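Home Threads Catalog Loans Contact
Last updated: January, 4:10 p.m.

Balakrishnan Kurup

1/ Thread on cataloging red plastic. The Clandham lending collection holds 1,460 items, and 144 of them are filed under the single word "red." I am working through those first. Notes as I go, mostly for people who run similar shelves.
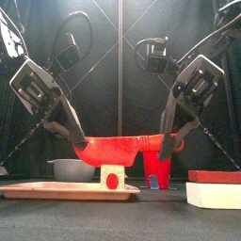
Drellstead Object Library, Cataloging Desk

2/ Long piece first. Broad curved body at one end, a cylindrical neck with a band of raised ridges, a rounded rim at the other end. The old record says "scoop?" with the question mark included. I have kept the word and moved the question mark to the notes field.

3/ Rule we settled on: name by form when use is uncertain. "Scoop-like, ridged neck, red" finds the item. "Kitchen thing, red" found 17 other items last time I tried it.

4/ The red cup is a separate record. It tapers slightly toward the base. Cups get a rim diameter, a base diameter and a height, in that order, in millimeters. The old sheet had inches for some and nothing for the rest.

5/ Both were on the same line of the old sheet, entered as "red set." There is no evidence for a set beyond the color. Split into two lines, cross-referenced, and the cross-reference can be deleted later without damage.

6/ On color. Glossy red plastic shifts toward orange wherever an overhead light hits it. The upper edge of the scoop piece does this badly. Two people reading the same item off a photo will write "red" and "orange-red" and both will be defensible.

7/ So the color field takes one base word from a fixed list. Anything finer goes in the description. Teal is on the list. Turquoise was removed after a long afternoon.

8/ Ridges get their own field now. Three values: none, band, full length. The scoop piece is "band." A surprising amount of plastic has a band somewhere near a neck, and it is a better search term than I expected when Drunness proposed it.

(Drunness is our record software. Not my choice of name.)

9/ Someone asked whether we record what the ridges are for. We don't. Could be grip, could be where another part seats. If a part that seats there ever turns up, it gets linked.

10/ Next shelf down: thin things. These are harder than they look. A rod has very little surface to describe, so the record ends up leaning on the ends and on any change in diameter.

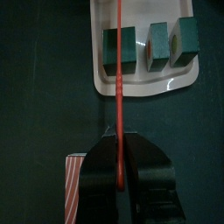
Fig. 2. Red rod, rounded lower end, textured band above it. White tray and teal wooden blocks behind.

11/ For the rod I start at the rounded end and work away from it. Rounded tip, slender section, a short stretch of small ridges, then a much thinner section. Always state which end you started from. Half of our corrections are people reading a record backwards.

12/ Diameter is taken on both sides of the textured band, never on it. Calipers on ridges give a number that depends on how hard you squeeze.

13/ The rod's ridges are "band" as well, which means a search on red + band returns both it and the scoop piece. That is correct behavior. Length separates them in one more step.

14/ White tray: rounded corners, raised lip, shallow recess. Record the inside dimensions as well as the outside. Borrowers ask what fits in a tray far more often than they ask what a tray fits in.

15/ Glossy white is the worst surface in the building for record photos. Reflections look like scratches and scratches look like reflections. Condition notes on trays are made by hand at the desk, tilting the tray, and never from a photo.

16/ Teal wooden blocks. Different sizes, so each size gets a line and "blocks, teal, assorted" is retired. One of them has a white-painted side with a small red-orange dot. The dot goes in the description. It does not go in the color field, where it would make the block come up under red.

17/ I checked, and it had in fact been coming up under red.

18/ For scale: 3,397 loans went through the old sheet, and 221 of them have a return note that disagrees with the item description. Most of those are color words. A few are "cup" against "beaker." One says only "no."

19/ Asked a few times: the template is a plain spreadsheet and will open in anything. Column order is ID, form, material, base color, ridges, dimensions, condition, notes. Leave material at "plastic" unless there is a mark molded into it.

20/ Rai shelf is next, mostly lids. If you have a working method for matching lids to containers that were cataloged years apart, replies are open.

21/ Correction to 4: height comes before base diameter in the current template. I had the old printout next to me.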